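The Great Linen Shelf Reckoning

Every February the Mandavo Street laundry room announces a folding amnesty, and every February I discover how many gray things I own. This year I gave it 3 evenings and a pot of coffee. The rules are simple: everything comes off the shelf, everything gets refolded, and anything that can't be identified goes in the Pelano tote by the door until somebody claims it or it becomes a dust rag.

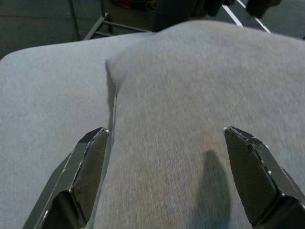

Folding soft fabric is a losing game, and I have six years of lopsided stacks to prove it. Sheets and towels have the decency to stay where you put them. The pale gray, flecked stuff does as it pleases: you lay one side over, smooth it with great authority, and the other half rises into a hump like a cat under a blanket. My method now is to press from the crease outward, fold once more and walk away before it can respond. Faint tan patches go on the inside, where guests can't form opinions.

The tote will stay out until the shelf is full again, so come and look through it. If you have a better system, the Soka Building newsletter will print it, provided it runs under 600 words and doesn't involve buying more baskets.

14 comments | 6 shares

Contact the newsletter | © Soka Building Newsletter | Back to top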